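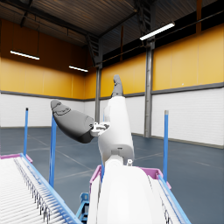 Plorkuvano

Plorkuvano is a way of training a two-handed robot to work at a pair of roller conveyors, using only rendered practice and then a short spell of correction. I keep this entry up to date for the wiki because I worked on the second version of it, so you'll get my opinions mixed in with the facts (sorry, and please edit me if I go on too long). The name covers both the method and the set of recorded runs that came out of it, and people use it for either one without warning.

Where it came from

The first version was put together by Štěpánka Hubáček, who wanted a cheap way to find out whether a robot could learn to handle plastic bins without anybody dragging real bins around all day. She already had a simulator called Ciltow on her machine and a conveyor layout called Hájek that had been drawn up for something else entirely. She dropped one into the other, added a robot, and spent a good part of May driving it by hand. I still have her early notes and they are mostly complaints about rollers!

Zuzana Halás came in after that and rewrote the scoring, and that's the part most people mean when they say "proper" Plorkuvano. Her write-up is dated 12th January and it's still the clearest thing to read if you only want to read one thing.

The room

Everything happens in one virtual warehouse. It has white brick along the bottom of the walls, yellow-orange panels above that, a dark floor with faint lines on it, and long light fixtures hanging from the ceiling. There are two roller conveyors with blue rails, and the bins are magenta. I get asked about the colors more than anything else. Štěpánka picked a bin color that would be hard to confuse with the rails, and we kept it through every version so the old runs would still be comparable with the new ones.

The lights and the wall brightness can be changed between runs. The layout can't, or at least it isn't supposed to be. If you move the conveyors you should call your version something else - we had a very confusing few weeks when two people had nudged them by different amounts and both kept the name.

How a run works

A person wears a headset and a pair of tracked gloves and steers the robot's arms and hands inside Ciltow. The task is to get hold of a bin, move it across to the other conveyor, set it down on the rollers and let go. It sounds like nothing. The awkward bit is that a bin set down on rollers wants to wander off, so the letting go matters as much as the grabbing.

Each run gets saved with the joint positions, the contact forces the simulator works out, and the rendered view. The original set has 118 runs in it. We threw out the ones where the driver stopped partway to scratch their nose or answer the door, and kept the ones where the driver fumbled and recovered, which I think was the best decision anybody made on this project. A policy that has only seen perfect grabs has no idea what to do after a bad one.

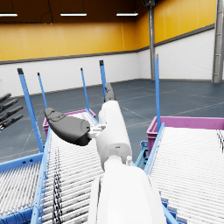 The right arm reaching over the roller conveyors, with the magenta bins beyond it (Ciltow render).

Training

The training comes in two stages. In the first, the policy copies the human runs in the plain old supervised way, looking at the picture and the joint positions and predicting the next little stretch of motion. It predicts 10 steps at a time, and then it looks again and predicts afresh. Shorter stretches made the hands jitter and longer ones made them sail straight past a bin that had rolled.

In the second stage the policy drives and a person watches. When things start going wrong the person takes over, fixes it, and hands back control. Those fixes go into the pile and the policy is trained again. We do four rounds of this. I tried a fifth once, out of stubbornness, and all I got was a policy that was very good at copying my personal habit of tapping the rim before lifting.

The scoring

Štěpánka's first scoring was pass or fail, and it made everything look either wonderful or hopeless. Zuzana's version splits the job into reaching, holding, carrying and releasing, and adds them up to a score out of 100. Release carries the most weight. A bin that's been set down has to stay on the conveyor until the clock runs out, and if it slides off you lose the release points even when the rest was lovely.

I grumbled about this when she brought it in. My best policy dropped a long way overnight and I had to redo all my charts. But once I could see where the points were going I stopped fiddling with the grasp, which had been fine for ages, and started working on how the fingers open. That's where the improvement was hiding. The thumb was leaving late and dragging the bin sideways as it went, and you'd never spot that from a pass or fail.

What it's good for, and what it isn't

I'd use Plorkuvano for comparing one policy with another, or for checking that a change to the hand control hasn't broken something. It runs overnight on an ordinary workstation and it gives the same bins in the same places every time you ask.

I wouldn't use it to promise anyone that a real robot will do the job. The rollers in Ciltow are all equally smooth, and real ones stick. The bins are perfectly stiff too. A small company called Arent tried carrying a trained policy over to their own hardware, and their report (short, a bit grumpy, very useful) said the reaching came across well and the releasing hardly at all. They ended up collecting fresh corrections on the real conveyor and keeping only the first stage from us. I think that's a fair way to use it.

There's also the matter of the view. In many runs the robot's own arm blocks a big piece of whichever conveyor it's reaching over, so the policy has to remember where a bin was a moment ago. Zuzana counts this as part of the test. I count it as a nuisance, and we've agreed to leave both opinions in the entry.

Versions

Version one is Štěpánka's, with pass or fail scoring and no corrections. Version two has the correction rounds and the new scoring, and it's the one described here. Some older posts mention a "Hájek score", and that's just version one under the name of the layout, so don't compare it with anything newer.

See also: Ciltow, Hájek layout, learning from corrections, roller contact models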